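How do I keep steamed buns from sticking to the tray?

Asked by Araújo - May 1, 2021 - 2,946 views

I got a steamer pot secondhand and I'm hooked, but half the dough stays behind every time I lift a bun out! The bottoms tear and all the little holes clog up. I've tried oiling the tray and it helps for maybe the first batch. Do I need to buy the special paper? I only cook for myself so I never make many at once.
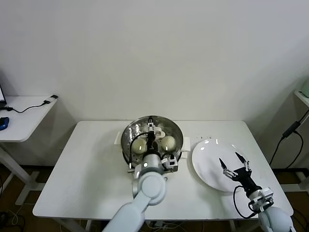
2 Answers

Stundel
68 people found this helpful

Two buns in a round stainless pot with a perforated tray is pretty much my breakfast, so I feel your pain. You don't need special paper - regular parchment cut into squares a bit bigger than the bun works fine. Put the square under the dough before the last rise and move the whole thing over together. Also, turn the heat off and wait a couple of minutes before you open the lid (tilt it so it doesn't drip on them). And leave space between them, they puff up more than you'd think! I set a big plate right next to the pot so they don't have far to travel.

For the clogged holes, soak the tray in warm water and use an old toothbrush.

Wendov
2 people found this helpful

Cabbage leaves. My aunt never used anything else. Napa is best but whatever you have. Don't know about the toothbrush thing, mine goes in the dishwasher.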